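May, evening. Storeroom door, second pass

Started at 7:40 with the lever. It had been returning slowly since the winter and I had put off looking at it. Two through-bolts hold the back plate, and the lower one had backed out by most of a turn. Tightened both by hand, checked the return, tightened the lower one again. The spring is fine. The latch now throws its full length, and the gap at the strike side is even from top to bottom, so the hinges can be left alone for another year.

Wiped the door face with Dustix at the weaker dilution. The stronger mix took the shine off the inside of the Grestenach cupboard last spring and I am not repeating that. The paper sign stayed up while I worked around it. The tape is holding and the red has not faded enough to justify a reprint. 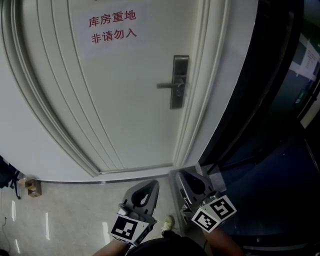
Storeroom door with the 库房重地 / 非请勿入 notice. Dark gray lever on its back plate.

The threshold strip needed more time than the door. Grit packs in along both long edges and a cloth only pushes it deeper. I used the old toothbrush, then the narrow nozzle, then the cloth. The tile in front went quickly — it is glossy, shows every smear under the overhead lights, and has to be buffed in one direction or done over.

The small cardboard box by the frame is still on the floor. It should go inside with the other cartons, but the shelf it belongs on is the one I have not relabeled. Same for the thin black cable. I traced it far enough to decide it should run along the wall in clips, and wrote down clips.

Label numbers so far: 122 is the Gokunent tape, 142 is the Kvaran hinges and screws, 208 is spare lock parts. The old list has 739 against "misc.," a number from a scheme I dropped, and it will be reassigned once I know what is in that carton. I suspect shelf pins.

Moved to the desk after that to write out the new labels. Block capitals, black marker, one line each. The ceiling and doors on this side are both white and make the light flat, good for reading small print and poor for finding a dropped washer. Will bring the clip lamp next time.

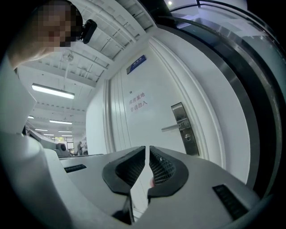
Left for tomorrow

Clips for the cable, the short kind. Relabel the second shelf, then the box can go in. Open 739 and write down the contents before moving it. One drop of oil on the latch — graphite for the cylinder, no oil there. Rinse the Dustix cloth; it is still in the bucket.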